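About Cindmont Bakery School

Hi, I'm Lanying Tian, and I run Cindmont with my old classmate Wenjie Cui. We teach bread, mostly rye, in the old Wakon mill building (built in 1896, drafty as ever!).

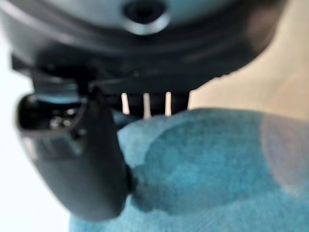
Page 2

Wenjie takes the beginners on Monday evenings and I do the sourdough weekends, which fill up fast in October. We keep 52 recipes in the course binder, and my favorite is still the seeded loaf I learned in Brusitz – dark, sticky and great with butter.
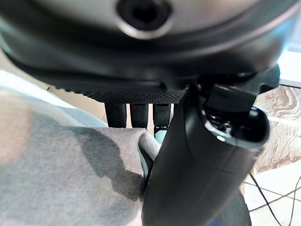
Rounded black pads, close up

Want to join us? Ring the bell on the Riis Street side and come on up.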